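Hollstead Community Help > Home and Storage > Metal containers

Old deep metal bin, holes in the floor, can I still use it for storage?

Plomari
Member, 16 posts

Hello all. I have taken over a deep metal bin from a workshop which closed in May. It is grey, with sloping sides, and I want to keep plastic parts and fittings in it, maybe also small bags of screws. The floor of it is worn and it has holes which somebody made with a drill, I think. Must I close them? And is it better to paint the inside or to leave it? I have not much experience with metal, so please write simply.

Meinrad Stöckli
Member, 300 posts

I would not close the holes before you know what you will put inside. If the bin stands in a damp place, water can go out through them. For the screws take a smaller box with a lid and put this box in the bin, then nothing falls through.

About the paint: I painted one bin with two coats and after 5 weeks the floor was scratched again. The walls stayed nice. Now I only brush the floor, wipe it with a dry cloth and look for rust every 3 months. If there is rust, sand it a little and put a thin oil on it, but wait with the plastic parts until the oil is wiped away. 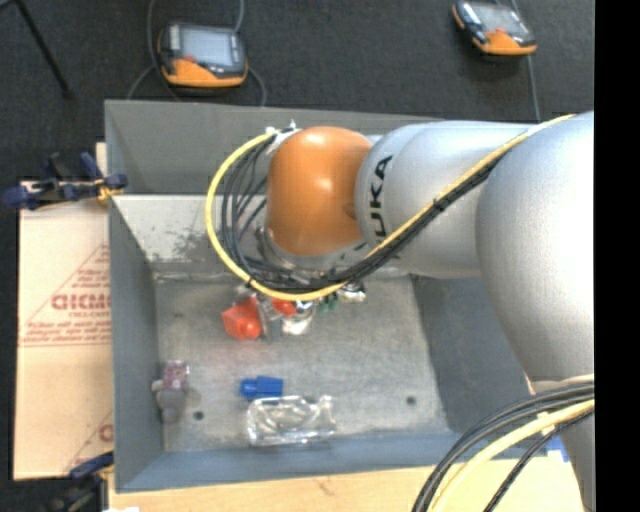 Wear on the floor of a bin is normal and you should not be afraid of it. What is important is whether the metal is still flat and firm when you press on it with the hand. The bottom can look as mottled as this one, with two small round holes in it, and I would still put plastic pieces there without a thought. Sharp edges at a hole you can make smooth with a round file.

Alel
Guest

just put a rubber mat in, I bought mine at Riedl and cut it with a knife. Finished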